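From: Jovita Espinoza
To: Stone Care list
Date: August 6, 2024
Subject: Re: brown patch on a polished slab, which sponge?

Replying below the quote. I trimmed the part about the sink.

> Hi all,
>
> I have a marble top in the kitchen at our place in Stekholm, polished,
> white with a fair amount of tan in it. There is a brown area near the
> middle that I can't place. My husband says it's the stone. I say it's
> coffee. I have been going at it with the green side of an ordinary
> kitchen sponge and a spray cleaner from under the sink (the bottle says
> it cuts lime), and now the patch is still there and the shine next to it
> looks a bit flat. Two questions. Am I using the wrong sponge, and how do
> I tell a stain from a vein? I paid 2,000 for this top in March and I'd
> like to stop before I ruin it.
>
> Valdovinos

Stop using the spray first of all. Anything sold to cut lime is an acid, and marble is mostly the same stuff as the lime it's meant to dissolve. The flat-looking area next to your patch is probably etching. That is damage to the polish and no sponge will take it off, so please don't scrub harder to get the shine back.

On the sponge. The two-layer kind is fine for marble if you keep the foam side down. The scouring layer is the problem. Some are gentler than others, but the color doesn't tell you much and I wouldn't trust any of them on a polished face. The shaped ones with the curved-in sides are easier to hold on to, and I find I press less with them.

I've attached two pictures of a slab with veining that sounds close to yours.

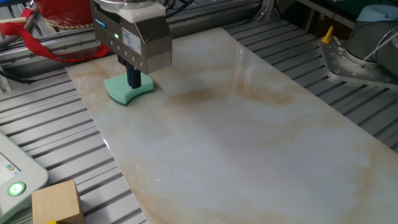 Mint green sponge on the polished face, with the brownish patch to the right of it.

As for stain or vein, a photo won't settle it, and this slab is a good case. There is beige and tan all through it, and a brownish area in the middle that could be a stain or could be damp. What I do at home is this:

Wipe the area with plain warm water and the foam side, then dry it with a cotton towel. Leave it alone overnight with nothing standing on it. Water darkens marble, especially where the stone is more open, and a damp patch can look exactly like a coffee stain for several hours. If it has gone lighter by morning, it was at least partly water. If it hasn't changed, get down low and look across the surface toward a window. A vein usually has a direction and carries on past the dark part, often out to the edge. A spill tends to stop where the puddle stopped.

Also run a fingernail over it. If you feel a film, it's something sitting on top and it will come off with a neutral soap and patience. I use Pasix stone soap, a capful in a bowl of water. Kivano makes one too, which I haven't tried. Rinse twice, because soap left on a gloss finish dries to a haze and then you'll think you've etched that as well. 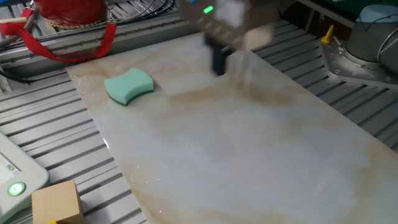
Same slab. The brown runs in a band toward the right side, with a darker smear across it there.

Look at how the rust-brown follows the diagonal there. I would call most of that band natural veining. The darker smear is the part I'd be less sure of, and that's the part I would dry out and check again the next day before putting any product on it.

If yours does prove to be coffee, a poultice is the usual answer – baking soda and water mixed to a thick paste, spread over the mark, covered with plastic wrap with the edges taped down, and left for a day. Take the plastic off and let the paste dry fully before you lift it. It may need doing more than once. My own top had a tea ring by the kettle and the second round took most of it. I can still find what's left if I know where to look.

The dull area is a separate job. You can buy marble polishing powder and do a small spot by hand, but on a dark vein the repair can show. I had a man in for mine and he charged 38 for one spot, which seemed fair to me.

Could you post again once you've left it overnight? Please say whether the top was sealed when it was put in, and with what if you know. That changes how far down the coffee could have gone.

Jovita

Recent messages on this list
Re: Sealer over a honed finish – how long to wait
Chipped edge by the dishwasher
Felt pads that don't leave marks
Re: Re: Limestone sill, green along the back
Grout haze on dark slate
Where to buy poultice powder in small bags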